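Zweiarm-Sortierung: Kamera am Handgelenk weglassen, Ergebnis besser?
Forum > Robotik > Lernen aus Vorführungen
26. November 2023

surutska_lab
Guten Tag zusammen,
ich schreibe zum ersten Mal in diesem Forum, bitte entschuldigt Fehler in meinem Deutsch. Ich arbeite an einer Methode, mit der zwei Arme kleine elektronische Teile aus Behältern nehmen und in eine Schale in der Mitte legen. Die Policy wird nur aus Vorführungen gelernt, es gibt keine Posenschätzung und kein CAD-Modell von den Teilen.

Mein Datensatz hat 2000 Vorführungen. Ich habe zwei Varianten trainiert. Die erste bekommt alle Kameras, die zweite bekommt nur die feste Kamera über dem Tisch. Ich habe erwartet, dass die erste Variante gewinnt. Aber die zweite kommt auf 93 Prozent erfolgreiche Ablagen, und die erste liegt deutlich darunter. Das Netz ist in beiden Fällen gleich groß, die Lernrate ist auch gleich.

Hat jemand eine solche Beobachtung schon gemacht?

Platex
Hallo und willkommen. Dein Deutsch ist völlig in Ordnung.
Bevor man über die Kameras redet: Was zählt bei dir als Erfolg? Wenn das Teil in der Schale liegt, egal wie, dann ist die Aufgabe für die feste Kamera sehr freundlich. Die Schale bewegt sich ja nicht.

surutska_lab
Danke für die Frage. Erfolg heißt, das Teil liegt ganz in der Schale und kein Kabel hängt über den Rand. Bei den Motoren mit Leitung ist das nicht so leicht, wie es klingt.

kabelsalat_nord
Dann glaube ich die 93 nicht ganz, sorry. Leitungen bleiben ständig irgendwo hängen. Sind die Teile im Test an denselben Stellen wie im Training?

surutska_lab
Nein, die Teile werden vor jedem Versuch neu in den Behälter geworfen. Die Behälter selbst stehen aber immer gleich, das gebe ich zu. Ich habe es nicht mit verschobenen Behältern geprüft.

Ellcombe
Da liegt für mich der Hund begraben. Mit festen Behältern lernt die Policy die Anfahrt fast auswendig, und die Handgelenkkamera liefert nur zusätzliche Varianz. Verschiebe die Behälter um eine Handbreite und miss noch einmal. Ich wette, die Reihenfolge dreht sich um.

kabelsalat_nord
Die Wette halte ich dagegen. Bei uns war es die Zeitsynchronisation. Die Handkameras kamen 2 Bilder später an als die Gelenkwinkel, und das Netz hat daraus Unsinn gelernt. Nach der Korrektur war der Unterschied weg.

Ellcombe
Kann sein, aber dann müsste der Fehler vor allem beim schnellen Anfahren auftreten. Wo scheitert die erste Variante denn?

surutska_lab
Fast immer beim Greifen, wenn der Arm schon langsam ist. Der Greifer schließt zu früh. Beim Anfahren sehe ich keinen Unterschied zwischen den Varianten.
Ich füge den Aufbau an, damit wir über das Gleiche sprechen.
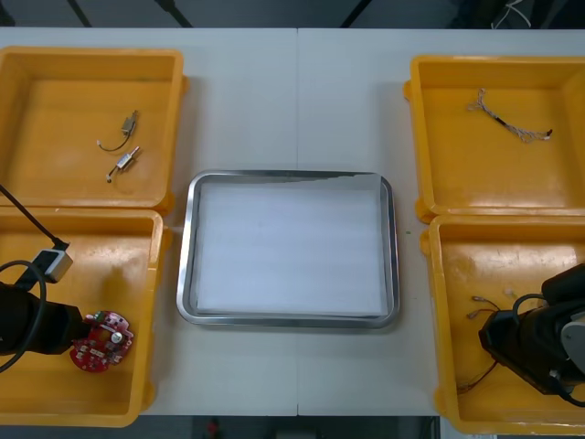 Lesezeit des Themas: 3 Minuten

Der linke Arm hat die rote Platine im Greifer, der rechte ist im Behälter mit den roten und dunklen Leitungen. Die Motoren und der Kabelbaum liegen in den beiden anderen Behältern.

Platex
Danke, das hilft. Auf dem glänzenden gelben Boden hast du ziemlich starke Reflexe. Für eine feste Kamera sind die bei gleicher Beleuchtung immer am gleichen Ort, für eine Handkamera wandern sie mit. Das würde zum zu frühen Schließen passen, finde ich. Probier es mit matter Einlage, in der Schale hast du ja auch schon eine weiße.

kabelsalat_nord
Reflexe erklären aber nicht, warum das Training mit mehr Information schlechter wird. Das Netz könnte die Handkamera auch ignorieren.

Ellcombe
Könnte, tut es bei begrenzten Daten aber meistens nicht. In der Mondal-Auswertung, die hier im April diskutiert wurde, war es genauso: Sobald die Handbilder beim Training zufällig ausgeblendet wurden, war die Variante mit allen Kameras wieder vorne. Das kostet dich nur einen Trainingslauf.

surutska_lab
Vielen Dank an alle. Ich werde zuerst die Zeitstempel prüfen, weil es am schnellsten geht. Danach mache ich den Lauf mit zufälligem Ausblenden und den Test mit verschobenen Behältern. Matte Einlagen muss ich erst bestellen.
Eine Frage habe ich noch: Soll ich beim Ausblenden beide Handkameras gemeinsam wegnehmen oder jede für sich?

Ellcombe
Jede für sich. Sonst lernt das Netz nur den Fall „alles da“ und den Fall „nichts da“.

kabelsalat_nord
Ich würde beides mischen. Und bitte schreib die Zahlen hier rein, auch wenn ich die Wette verliere.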